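Workshop tips: getting a three-fingered hand to pick up soft, floppy stuff

Updated February 22, 2022

We have been at the soft-goods problem since September, and I finally have enough notes to be worth sharing. If you're trying to get a robot to tidy a table or a floor, you already know that mugs and boxes are the easy part. Cloths, packaging and tissue are where the fun starts! These are the things we do now in the Notholm workshop that we weren't doing when we began, plus the result that surprised us most.

Start with a pile, then work back to single items

Our first instinct was to teach one cloth laid flat, then one bag laid flat, and build up to a mess. Raluca Bălan talked us into trying it the other way around. She dumped cloths and plastic together in a heap and had the operator pull out whatever came easiest. A heap is full of ridges, and a ridge is something a finger can get behind. A cloth lying flat on a table gives you nothing at all to hold. Once the hand was decent at ridges, we moved to flat cloths and taught it to push up a ridge of its own first (slide, bunch, close). That ordering alone saved us weeks.

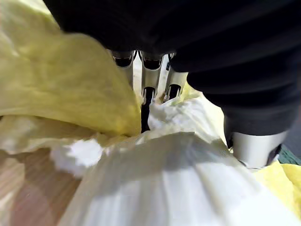 Go in fingers down and slow for the last little bit. We come straight in over the highest fold, stop just short, and then creep. If you come in fast the fold collapses and you close on air. Anca Munteanu found that a short pause before closing helped too, and she's right, though I still can't tell you how much of it is the cloth settling and how much is the arm.

Keep sheet plastic in the mix

It's tempting to leave it out. It slides, it shines, it confuses the depth estimate, and it clings to the thing you wanted. Leave it in! The policy we trained only on fabric fell apart the first time a bag turned up, while the one trained on both was better on fabric alone. I would not have guessed that.

What we ran

For anyone who likes the details: 490 demonstrations, recorded by two operators, Ionuț Enache and Nobuhle Mabaso. Each one was a single pick and release. We held back 20 setups that neither of them had practiced on and tried both policies on those. The mixed policy cleared 17 of the 20. The fabric-only policy managed 2, both of them plain cloth with nothing on top. It's a small test and I wouldn't hang a paper on it yet, but the gap was wide enough that we stopped recording fabric-only sessions the same afternoon.

The failures were more useful than the successes. All three were double grabs, where the hand took the target and a corner of its neighbor. We now score a double grab separately from a miss, and I'd suggest you do the same from day one. Going back through old recordings to relabel them is a miserable way to spend an evening.

Let the operators disagree

Ionuț pinches. Nobuhle scoops from the side and closes late. I wanted to settle on one style to keep the data clean, and Aurel Grecu bet me it wouldn't matter. We trained on each of them separately, then together, and together won. So now I only ask for consistency in where a demonstration starts and ends. Everything between is up to the person driving.

Do floor work as its own session

Table height and floor height are different jobs. The reach is longer, the wrist ends up at odd angles, and the background changes under you. A striped or streaky carpet is a great test for any vision model, so don't go looking for a plain one. Clear packaging on a busy pattern is the hardest thing we have asked for, and I love it as a check. If the model can find the end of a piece of bubble wrap on stripes, it can find a dishcloth on a counter.
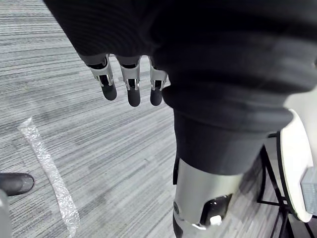 Teach a long strip from one end. Grabbing the middle feels natural, but both ends trail and catch on things on the way to the bin. A twisted or bunched end is the best place to take hold. If there isn't one, have the operator make one.

Watch your own fabric, too. Any cover on the arm needs enough slack for the elbow and no more, and the hem has to stay clear of the fingers through the whole reach. Move the arm by hand through its lowest pose and look at it from the wrist view before you record anything. We lost a full batch to a cover that crept down over the fingertips!

Quick ones

Reshuffle the pile between takes. Pick everything up, drop it, leave it how it lands.

Wipe the fingertips between sessions. Lint builds up and the grip changes.

Write down which light was on. We didn't, for the whole Buren set, and I'm still annoyed.

Throw in torn tissue now and then. It comes apart in the hand, and the operator has to decide what counts as done, so agree on that beforehand.

Save the bad takes in their own folder. Ours is called Plaltden, for reasons lost to time, and it gets opened more than any other.

Next on my list is wet cloth. Raluca has already bought the towels.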